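Siriwan Layout Tape, Blue

Home > Floor and Table Marking > Siriwan

A colored paper tape for marking out squares, lanes and place positions on smooth floors and tabletops. Tears by hand. Sold by the roll or in a carton of 6.

A single cross is enough to fix a center point. Put down one strip, lay the second over it, and press the overlap flat with a thumb or a plastic scraper.
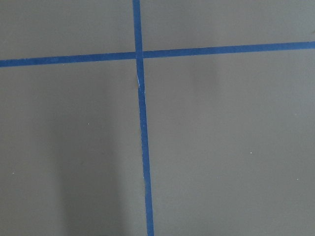
For a full grid, start from the center and work out toward the walls. Measure each line from the first one, so that small errors don't add up across the floor. Snap a chalk line if the run is longer than 4 yards. Wipe the surface first and let it dry, as dust along the edge is the usual cause of lifting.

The grid can be used for setting out dishes, planning furniture or teaching table service. Siriwan round plates, white, with raised rim and flat center, are listed separately under Tableware.

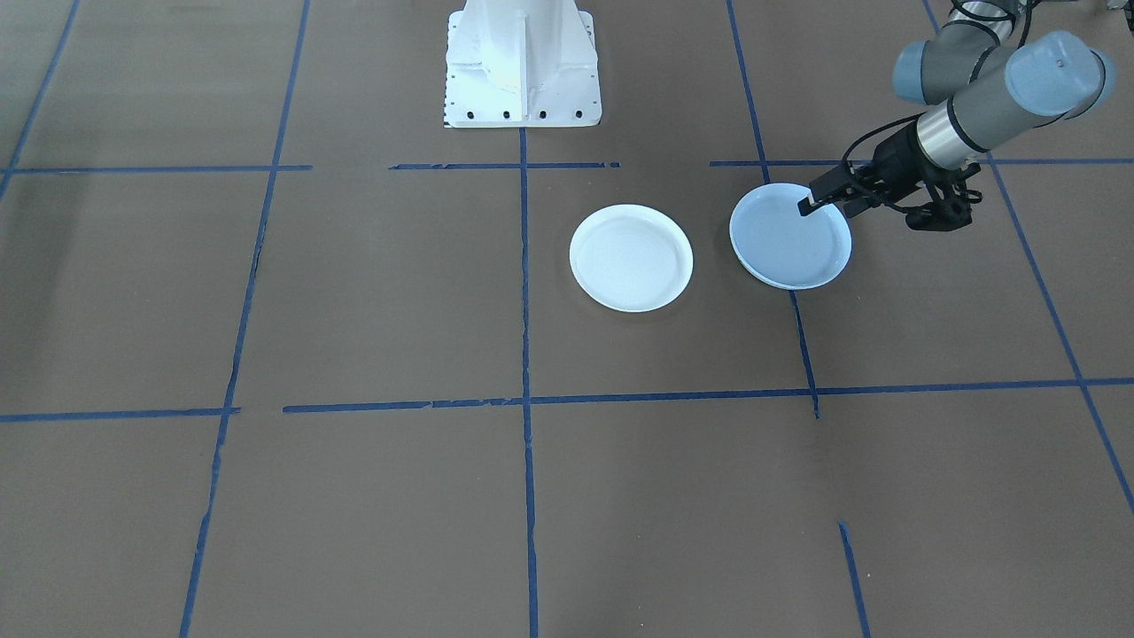

Blue tape grid on a brown surface, with two round plates.

Details
Color: blue
Roll length: 100 feet
Carton: 6 rolls
Item no.: 189
Use: indoors, smooth and clean surfaces

Not suited to carpet, raw concrete or oiled wood. Try a short piece in a corner before taping a painted floor.

Carton orders ship from the Vernville warehouse. Single rolls are also kept at the Gesau counter. For larger quantities, ask for Wilma Desmet in trade sales.

Page updated 5/25/21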